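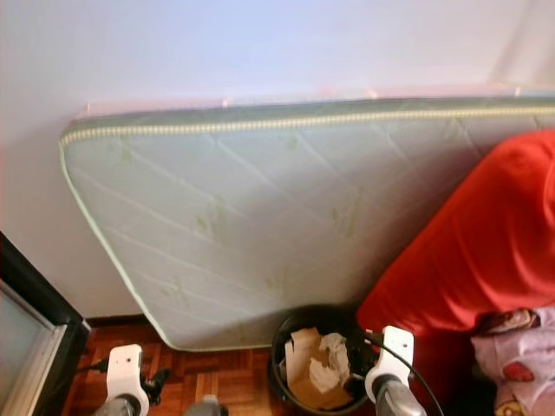

Melahat Toprak asked whether the laundry contract could be settled before the January minutes were confirmed. Agreed. The order of business was changed.

**Trimby Lodge Residents' Association, general meeting, Friday, June 7, 2019**

Chair: Catriona Yule. Minutes: Rawiri Fairweather. Also present: Tayla Mudgway, Melahat Toprak, Shona Treloar.

## 1. Laundry contract

Two quotes were tabled. Jukach quoted $400 per month, collection included. Maihi quoted $155 per month, with delivery charged at $95 on top. Neither quote covers blankets. S. Treloar noted that Maihi requires three months' notice to cancel — Jukach requires one.

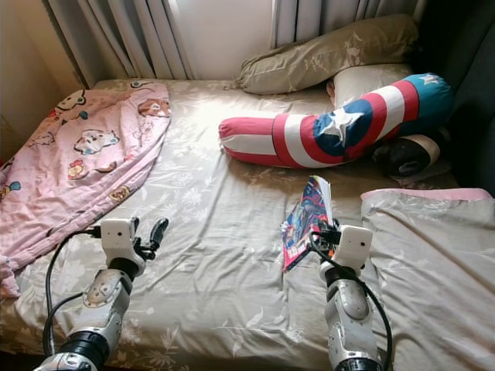
*Bed with floral sheet and pink blanket.*

Moved (Mudgway, seconded Toprak) that Maihi be engaged for six months. Carried.

## 2. Linen labelling

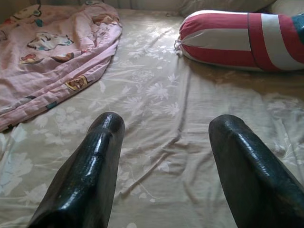
Labels are to be sewn at the foot-end hem of all sheets before the first collection. Iron-on labels lifted during the earlier trial and will not be reordered. T. Mudgway asked for a dark thread, as white stitching would be hard to find on a beige fitted sheet with a pale floral print. Navy was agreed. Labels will carry the room number only.

## 3. Items outside the contract

- Satin and other smooth fabrics: residents to wash these themselves, cold cycle.

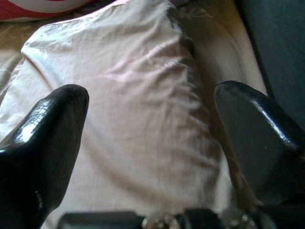 - Curtains: quote to be sought from Pakadell. Action: S. Treloar.
- Wool items: deferred.

## 4. Confirmation of minutes

January minutes confirmed with one correction — the dryer repair was approved, not deferred.

Meeting closed 8:40 pm.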